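Willside Loft Fit-Out: Progress Report to the Pollesville Fund
Prepared by Ilídio Mota

We're thrilled with how the upstairs room has come along since our last report! The big push this period was light and air, and both are now in place. The new fluorescent fixtures are up, the ceiling has had its coat of white, and the air conditioning is mounted high on the brick wall. We had talked about plastering over that brick - I'm so glad we kept it. It gives the whole room some warmth, and leaving it bare saved us $602 that went straight into the electrical work.

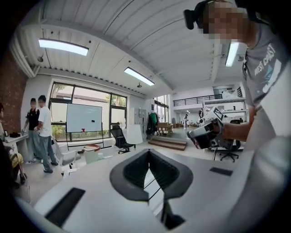 The windows were the other big job. We kept the black frames and had all the seals replaced by Görtz, who finished in 9 working days against the 13 they had quoted. People keep telling us how much they like looking out at the trees while they work (me too, I'm up there most afternoons). The whiteboard and its easel came from Zundetti and can be moved wherever a group wants to sit.

Spending is on track. The one change to report is $400 moved from furniture to wiring, which we cleared with your office in June. Still to do: a second coat on the stairwell, door hardware, and better shades for the late sun. We're waiting on two quotes for the shades and will send both along with the next claim.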